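Starry Night storage box, keep the print or paint over it?
Print this thread | E-mail this thread

bohdana_o
8 October 2018
Hi all, after some opinions please. I've been sorting out the craft cupboard and I'm down to one box I can't decide on. It's a black rectangular one with a Van Gogh style print over the top, all swirls. My sister reckons it's a bit student flat and I should paint the whole lot plain to match the shelves. I've got most of a 700 mL tin of Vulance chalk paint left over from February, in grey (sort of a wet cement colour). I love the blue though!

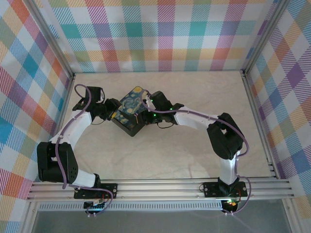
Reply 1: zacharias_r
Keep it! The yellow crescent near the corner is the best bit, and the black sides go with anything. Grey paint over that would be a crime.

Reply 2: tiletar_fan
Gonna disagree with Ravinder. Those prints look great for a year and then the corners start to lift. I did mine in Vulance and it's still on my desk. Light sand first, two thin coats.

Reply 3: zacharias_r
Yours was plain cardboard, mate, you told us so in the Herkinetti shelf thread (page 276, I went and looked). Not the same colour problem at all. Navy will come through grey unless you prime it.

Reply 4: moges464
Could you just paint the lid inside and leave the outside alone? Then your sister gets her grey and you get your swirls. Also what's going in it? If it's paper I'd stick a label on the end, mine all look the same once they're stacked.

Reply 5: bohdana_o
Ribbon mostly, and the good scissors. Leaning towards leaving it as is. Will ask her if she wants the paint instead.

E-mail this thread | Print this thread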